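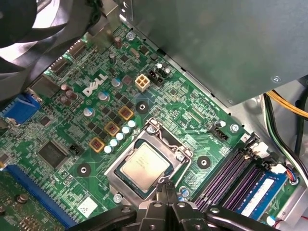 ## Email sign-ups: what we changed in July

*15/08/2018*

Several clients have asked why their mailing lists stopped growing this year. In July we went through the sign-up forms on the sites we look after, starting with Geerts and Skandlow, and found the same few problems on most of them.

The form was too long. Geerts asked for a name, company, phone number, job title and email address before anyone could get a monthly price list. We cut it to the email address alone. In the 31 days of July the form brought in 130 new subscribers. The old one had brought in 11 the month before.

The confirmation email looked like spam. Skandlow's went out with the subject line "Action required" and came from a no-reply address. It now comes from the sales desk and says "Please confirm your Skandlow newsletter."

The form was in the footer and nowhere else. We left it there, but added a second one at the end of each article. Most new sign-ups come from that one. Pop-ups did bring in a few more addresses on a test page, but a lot of those people unsubscribed after the first mailing, so we took the pop-up off again.

A word on old lists. If you have a list of 1,000 addresses and most of them haven't opened anything in a year, send one short message asking if they still want to hear from you. Remove the ones who don't answer. Your list will be smaller -- and your mail is less likely to land in the junk folder.

If your site runs on Inby, the short form is already in your templates under Forms > Newsletter. Sites on other systems need a small change to the page code, and we can do that as part of your regular Jorkorum maintenance hours. Reply to this newsletter with your site address and we'll put you on the schedule.

Next month: redirects, and what to do with pages you no longer need.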